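Drullico household and shop-floor trials
Progress report to Jultitik, second period
Prepared by Aivar Kairys

The grant asks one question: which chores can a two-armed machine take over now, in a home or on a small shop floor, without a person standing next to it? For this period the answer is still very few. Part handling has moved forward. Cloth and dishes have not.

We ran 1106 attempts across all chores. Of these, 400 were part handling, which covers picking up a loose piece, turning it and putting it where it belongs. Success without any human help was 61 percent, against a target of 100 percent on the simple pegs and a lower bar on everything else. We missed the simple peg target. Most failures came in the last bit of travel, when a piece was held at a slight tilt and caught on the rim of its hole.

Practice for this work is done on a white board with blue parts: pegs, a round disc with a knob, a cylinder. The hands have fingers, so a grip that suits the cylinder has to be changed for a peg.

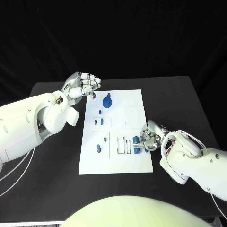 Changing grip is where the time goes. A person sorting hardware into bins does it without a pause. Our system stops, opens, moves and closes again, and the shift lead at Sproģis, who let us watch a packing bench for two days, told us that pace would be no use to her. We agree. For a home, where a drawer can be sorted overnight, slow may be acceptable.

Laundry folding was paused in week five. Towels were passable, shirts were not, and Indrek Dambrauskienė asked for his time to be moved to grip changes. I approved that. Dish loading continues at a low level with plastic cups only.

Spending is within budget except for finger joints, which wear faster than the supplier led us to expect. We request permission to move money from travel to spares. The Firkov site visit would be dropped.

Plans for the next period: repeat the peg trials with the new wrist settings, begin drawer sorting with mixed items, and decide in September whether laundry comes back at all. My own view is that it should wait until next year.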